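Small parts, long evenings

I have wanted to write about the Tiongson arm for weeks, and every time I sit down to do it I end up recording more examples instead. So tonight I made tea first and left the arm switched off. Let's see how far I get!

The short version, if you missed my last few posts: I'm teaching a two-fingered arm to pick up bits and pieces of electrical hardware and put them where I ask. I don't write the motions by hand. I steer the arm through the job myself, the recorder saves what the wrist camera sees along with every joint position, and later a model trains on the whole pile. One pass through a job is one episode. As of this morning I have 1,451 of them, and I think that's wonderful, even if my wrists disagree.

The set I'm working through now is called Sindwood (I name my sets after nothing in particular, please don't look for a system). It has capacitors, breakers, clamps and a few other odds and ends from the parts drawer. What I love about these is how different they are to grip. A capacitor is a smooth little cylinder that wants to roll the second you knock it over. A breaker is all steps and ledges, so where you take hold of it matters a lot. And a ring clamp has a thin wall with a hole in the middle, which means you have to decide whether you're going around it or into it before you get down there.

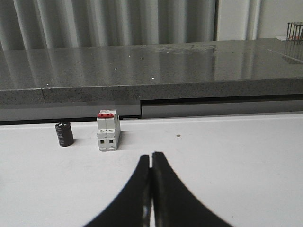
The capacitor and the breaker.

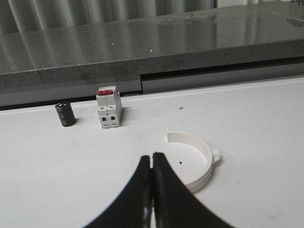

Same two parts, plus the ring clamp.

Nirard, October

I set myself a goal of 1,000 episodes for Sindwood alone, and I've got 231 so far. Before you say that's slow, I threw out a whole batch! I had been so pleased with my steering that I never looked at the variety. Halima Nwachukwu went through a stretch of it with me on a call and asked why the breaker was always facing the same way. I had no answer. I'd been setting it down the way I'd reach for it, over and over, and the model would have learned my habit along with the job. That cost me 78 episodes, and she was completely right.

So now I turn things before each pass. Sometimes I swap the order, sometimes I pull one part closer to the arm, sometimes I take a part away altogether. I also stopped wiping the table between passes. A crumb or a scuff never hurt anybody, and I'd like the model to see some of that before it meets it somewhere else.

The other change is that I keep my fumbles, as long as I recover from them. If I come in crooked, back off and try again, that goes in the set with a tag that says "retry". My first model (the Flistorov one, rest in peace) only ever saw clean grabs, and when it missed it just kept closing on air. I really want this one to know what a second try looks like.

Next up is two parts in one episode, breaker first and then the clamp. I tried a couple last night and they're hard to steer, but so much fun. If you've recorded anything with ring shapes, tell me in the comments how you come in on them, from the side or straight down. I keep going back and forth and I'd love to hear it before I record another hundred the wrong way.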